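Bring Back the Drinking Fountain

By Floarea Coman

I grew up in Ibarra, a town of 2,000 people with four public drinking fountains, and I could still draw you a map of them. The one by the ball field had a pedal so stiff it took two kids to work it, and the water came out so cold it made your teeth hurt. I loved that thing!

Three of the four are gone now. The last one, outside the library, was shut off in May, and I've been writing letters ever since.

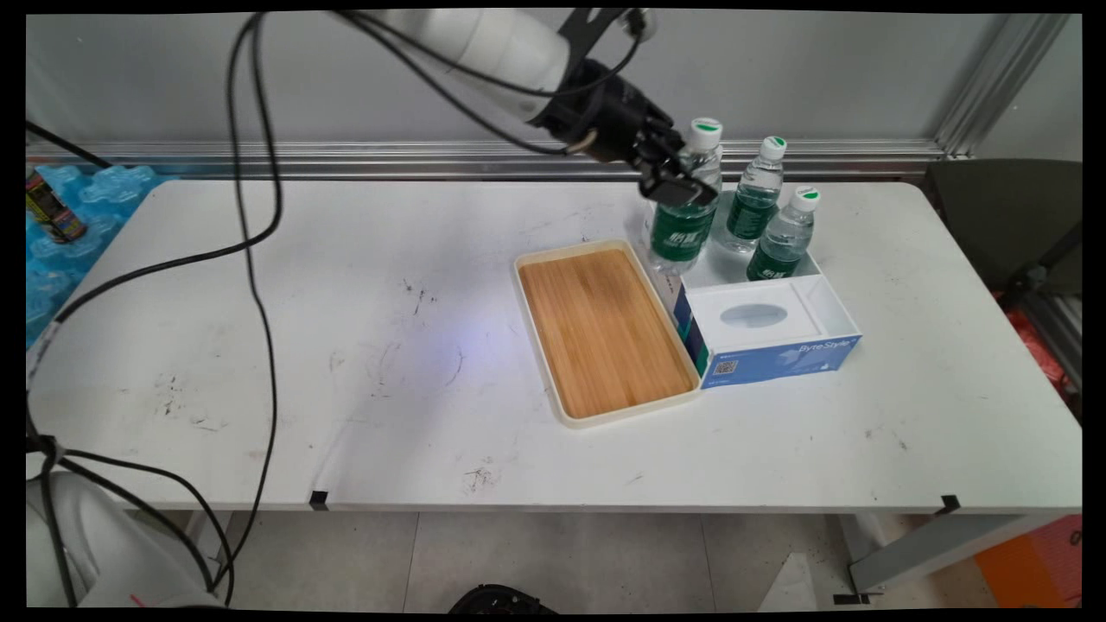
My neighbor Jozef Cuypers thinks I'm fighting over pocket change. Everyone carries their own water these days, he says. Sure, until it runs out on a hot afternoon with two kids in tow and the only store on Main closed for lunch. A fountain is there for the mail carrier, the runner, the guy waiting on a late bus — and it never asks any of them to buy something first.

The town says the repair would cost $700. We spent $400 on new banners for the parking lot! I like the banners fine, but I'd trade them all tomorrow for one good, cold, slightly crooked stream of water. The next council meeting is open to anyone, and I'll be in the front row.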